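Lab notes > Reviews > Training methods
Search this site Search
Filed under: robot learning, manipulation, hands-on

Vuneo review: learning table tasks from corrections
By Els Aerts

Vuneo is a training method for robot arms that comes with its own code and a set of starting weights. You record a small number of full demonstrations, train once, then let the arm run and step in only when it goes wrong. Those short corrections go back into the training set with a higher weight than the original demonstrations. Ruoxi Yao and I used it for long enough to have an opinion.

Setup took two afternoons. The documentation assumes your cameras are already calibrated, and the page on time stamps is wrong in the current release. Hussam Nseir found the fix in an old issue thread from November.

We trained on 500 demonstrations of moving toy food and dishes, then added 663 corrections. For comparison we trained our usual imitation policy, Bultov, on nearly 1,000 full demonstrations of the same tasks. Vuneo did better on tasks that begin with a grasp near other objects. On plain pick and place in open space we saw no difference worth reporting.

The bottle task was the most useful test. A policy that grasps well from one side can fail when the bottle is turned on its plate, and corrections are a cheap way to cover those cases. 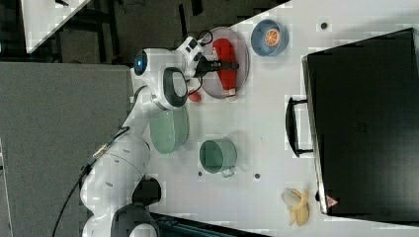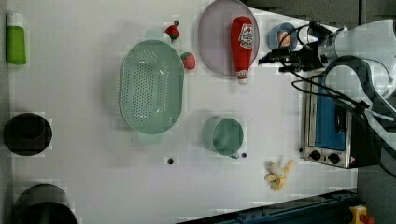

Toy food and dishes on the white table.

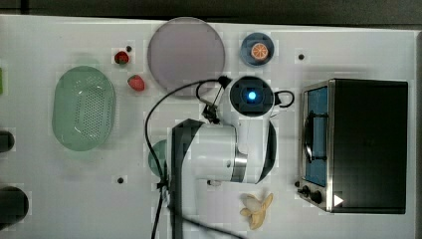 What I like less is the way it handles the person doing the correcting. Nafula Magesa steps in early and Sem Visser waits until the last moment, and the policies trained on their data behave differently. Vuneo has one setting for this – a delay before a correction counts – and it did not help much.

Training time is fine. Memory use is high, and the log viewer drops entries on long runs.

I would use it again for cluttered tables. If your tasks are simple and you already have plenty of demonstrations, stay with what you have. We are keeping Bultov for the open-space work and will rerun the bottle task when the next release is out.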